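Fasora Community Help
Workplace and Staffing > Automation on the floor

Two-arm station at the packing bench: what happens to the packers' jobs, and how do we set rates?

Posted by benchlead_2
Tags: packing, staffing, piece rate, two-arm station, Fogh

I run the day shift at a small fulfillment site. We pack spare parts and accessories in plain corrugated cartons, mostly three sizes. Since July we have had a two-arm station on trial at one bench, running the Fogh controller with Fasora as the work queue. The site lead wants a decision on whether to order a second one.

Present setup. A packer sits at the station for the full shift. The arms pick up an erected carton, present it, and hand off to the outfeed side. The packer folds cartons, clears faults, and does everything that involves bags, paper or loose small parts. Manual benches are unchanged.

Numbers, for whoever asks. Our manual benches average 172 cartons per shift per person on the mixed order profile. The station with its packer averages 169. So on output it is level with a manual bench, and it costs more to run.

The trouble is on the people side.

First, we pay a bonus above 100 cartons per shift. On a manual bench the packer controls that. At the station the packer is limited by the arm cycle and by faults, and has asked, reasonably, why a gripper fault should come out of the bonus.

Second, the job itself. Two of the packers say it is easier on the shoulders and want to stay on it. The others say it is mostly waiting and then being interrupted, and that they leave more tired than from a normal shift. We rotate every two hours and it has not settled the complaint.

Third, I do not know what to call the role. HR has it as "packer." The Nuner people who installed the station call it "operator," which at our site is a higher grade.

Has anyone been through this? I am less interested in the hardware than in how you organized the work and the pay.

2 people follow this thread

Posted by offline_pallet

We have had three of these stations for a little over a year, same controller, different grippers. I will take your points in order, then add one you did not ask about.

Bonus. Take the station off individual piece rate. We tried a corrected rate first, with fault minutes subtracted from the shift. It produced an argument at the end of nearly every shift over what counted as a fault minute. A carton that slips and is picked again on the second try costs time, but the controller logs it as a normal cycle. A packer who reaches in early to straighten a carton causes a protective stop, and the log shows that as an operator stop. Neither is a fair basis for pay. We now pay station time at the packer's own average bonus from the manual benches, taken over the previous month. It costs slightly more and the arguments stopped within two pay periods.

Check with whoever handles your wage rules before copying this. Ours needed a written notice before the change took effect.

Rotation. Two hours is too long in my experience for the people who dislike it and too short for the people who like it. Every changeover also costs you some output while the new person gets used to the rhythm. We let people sign up for station blocks and only rotate to fill gaps. The limit is one half shift per person per day. Those who prefer the manual benches are rarely called on now.

The tiredness is real. Packing by hand is continuous and the packer sets the pace. At the station the packer waits, watches, and is then needed immediately. That is monitoring work, and your risk assessment should list it as such. Ours had been copied from the manual bench and covered lifting and repetitive motion only. It said nothing about sustained attention, or about sitting beside moving arms with nothing to do.

Layout. Much of the interruption comes from the bench and can be removed without touching the program. Compare yours with a typical table during carton handling:

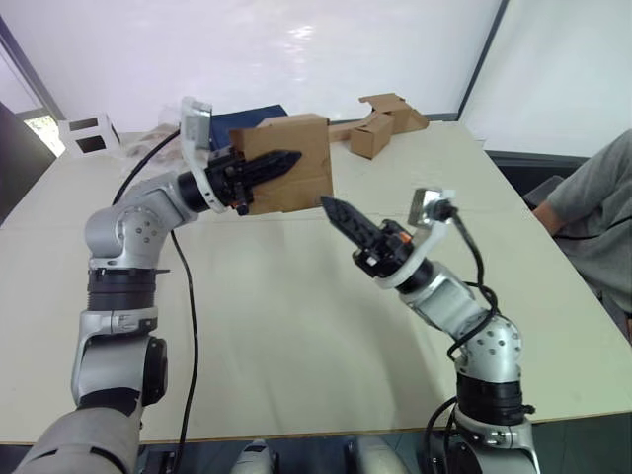

Carton held in the left gripper, right gripper open. Cardboard pieces and another small box are at the back of the table.

Consider what a packer has to reach for on a table arranged like that. The cardboard is on the far side of the arms. If the person doing the folding needs a piece from there, either they wait for the arms to finish or they walk around. On our first station they waited, and the wait was then recorded as slow packing. Bags were worse. A crumpled clear bag on the work surface is awkward for a camera to make sense of and easy to drag with a cable, and people kept leaving them there because a bench is where you put bags.

The changes we made:

Flat cartons moved to a rack on the packer's own side, at seated elbow height.
Bags and paper moved to a small side table. None on the main top during a run.
Folded cartons go into one marked infeed spot, always in the same orientation.
Arm cables clipped back along each arm so that no loop hangs over the work area.
Chair position marked on the floor, outside the reach of the nearer arm.

Stops went from several an hour to a few per shift. I do not have a clean before and after figure, as we changed the carton supplier in the same period.

Role name. Decide what the person is permitted to do, then name it. If they only fold, load and press resume, it is packer work with a different tool. If they are expected to diagnose a fault, re-teach a pick point or decide whether a damaged carton goes through, that is operator work and should be graded as such. Our site had drifted into the second without paying for it. The packers had learned to re-teach the pick point by watching the installer, and the supervisors came to depend on it. When we wrote down the actual tasks, the grade was not in dispute.

The point you did not ask about is who talks to the installer. For the first months only engineering attended the review calls. The packers knew which carton size slipped and at which flap, and that information reached the call as "occasional grip errors." Put one packer on the call, in paid time. We learned more from the first such call than from the logs.

On the second unit: at 169 against 172 you have no output case yet. You may have a strain injury case or a recruitment case. Those are legitimate, but they should be written into the request under their own names. If the request says output, the station will be judged on output, and so will whoever is sitting at it.

14 people found this helpful

Posted by kdz_returns

Have you tried turning the speed up? Ours came set at 60 or so and we run it at full. Much better.

1 person found this helpful

 Comment from offline_pallet
 The speed setting is normally limited by the risk assessment for people sitting within reach. Do not change it without the person who signed that.

 Comment from kdz_returns
 Ours is behind a fence so maybe different.

Posted by seton_line_b

Smaller site than the one above, a single station at our Seton building. A partial answer only, on pay and on training.

We did the opposite on pay. The whole packing area, manual benches and station together, shares one pool bonus. Advantage: no one cares which seat they are in, and the people on the manual benches get up to help when the station is stopped, which they did not do before. Disadvantage: the fastest manual packer lost money and said so, and left in the spring. I would look at your spread between fastest and slowest before choosing a pool. Ours was wide and we should have phased it in.

Training. The vendor course was half a day and covered start, stop and restart. It did not cover how to stand back. New people hover with their hands near the arms, and experienced ones stop watching altogether. We now pair each new person with someone for 5 shifts. The written procedure is one page and lists which stops the packer may clear alone and which need a second person. Before that page existed, each shift had its own version.

I agree about keeping the table clear. We also stopped using the back of the bench as storage. Ours had collected a label printer stand, old folders and a tape gun, and each had to be moved whenever someone cleaned.

I disagree on voluntary sign-up. With one station it became two people's private job, and when both were on leave no one else was current. We require every packer to do at least one block every two weeks.

6 people found this helpful

Reply from benchlead_2 (original poster)

Thank you, this is useful. I looked at our bench after reading the first answer. The flat cartons are on the far side, as described, and the packer has been getting up for each bundle. A rack has been ordered.

For pay I will propose the personal average method for the rest of the trial. Our spread is also wide, so the pool is probably not for us. Sign-up with a minimum of one block every two weeks looks like a workable combination of the two answers.

The second unit request is on hold until we have a month of figures with the new layout. I have asked for one packer to join the Nuner call at 10:30.

Marked as resolved by the original poster

Related threads
Fogh controller: exporting stop reasons by shift
Grading of mixed manual and robot roles
Fasora queue shows station idle while arms are cycling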